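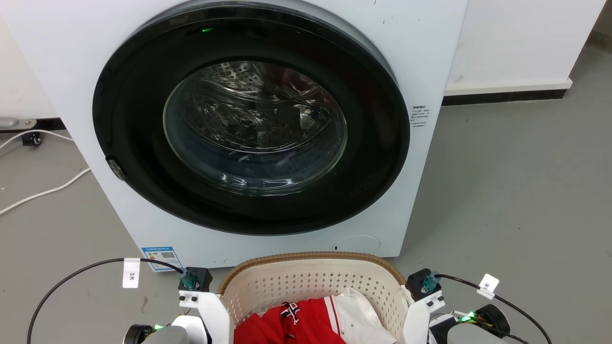
4.2 Length of Stay and Repeat Visits

Booking records were obtained for 366 rental units in the resort districts of Serutach and Stokura. Units rented for fewer than 10 nights in the study year were dropped. The remaining records cover about 2,000 stays, each coded by season, party size, and whether the lead guest had booked in the same district before.

Repeat guests stayed longer than first-time guests in both districts. The gap was widest in October, when rates at Stokura fall and the ferry from Chantharasri runs on a reduced schedule. Party size had little effect once season was controlled for.
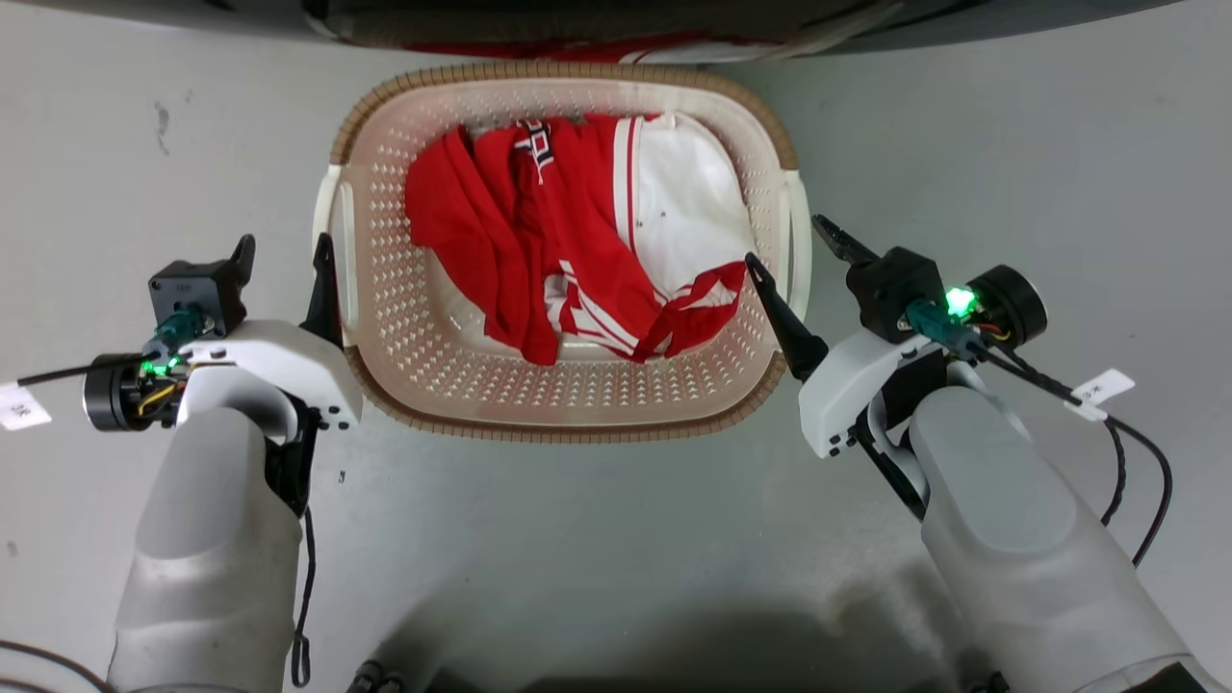

Figure 3. Plastic laundry basket containing red garments.

In-unit amenities were entered as dummy variables. A washing machine was associated with longer stays at Serutach but not at Stokura, where most units are within walking distance of the Tresavis shopping center. Sea view was significant only for stays of 9 nights or more. Units whose listings changed owners during the year were kept in the sample and flagged; removing them left the signs of all coefficients unchanged.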